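From: Joris Bosman
Date: 2025-09-20
Subject: Re: [cell-practice] Speed limits with two arms in one cell

On the Censtead list someone wrote:
> Our draft caps both arms at 500 mm/s everywhere. Do we need
> a lower cap where they can reach each other?

Yes, I would add one. At Drekon we use 320 mm/s in the shared zone and write it in the cell sheet, next to the payload. Section 4 of the draft is the right place for it. Only one arm should hold the zone at a time – the other waits outside until it is released.

Please also say that cables count as part of the arm when you work out clearance. Ours loop out at the wrist.
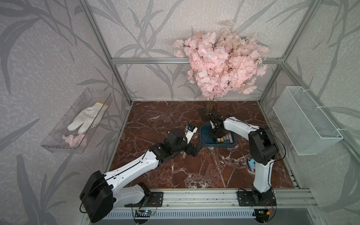

Left arm over a part on the floor, right arm over the tray.

I can send our sheet if Escobar wants it for the November draft.

Joris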